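How to play your first blackjack hands at home

Blackjack is a brilliant game to learn round a table with friends, and you can be dealing within minutes! Shuffle one pack and give everyone 14 chips each. Place a bet, then deal two cards per player, with one of the dealer's two face down.

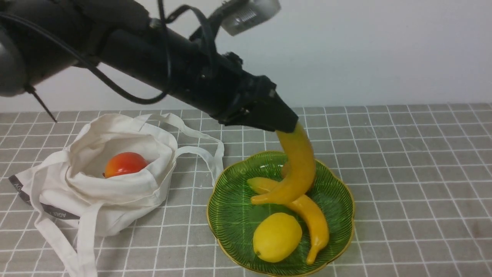
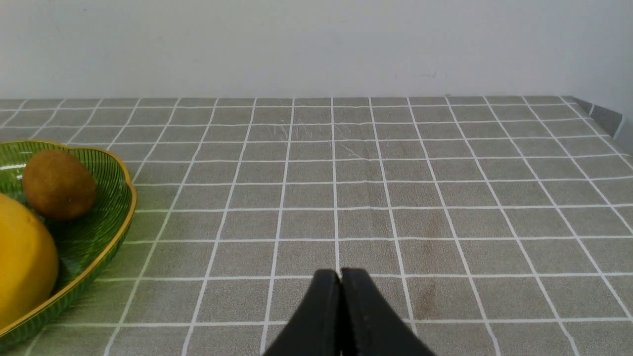
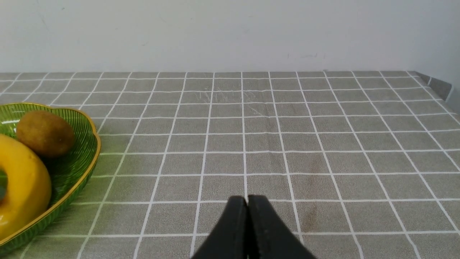
Now add up your cards. Picture cards are worth ten and an ace is one or eleven - your choice. Ask for another card if you like, but go over 21 and your bet is gone. The dealer must draw up to 17 and then stop. Irina Munteanu taught me to always stand on a hard 17, and I still love that rule. Swap dealers when the pack runs low.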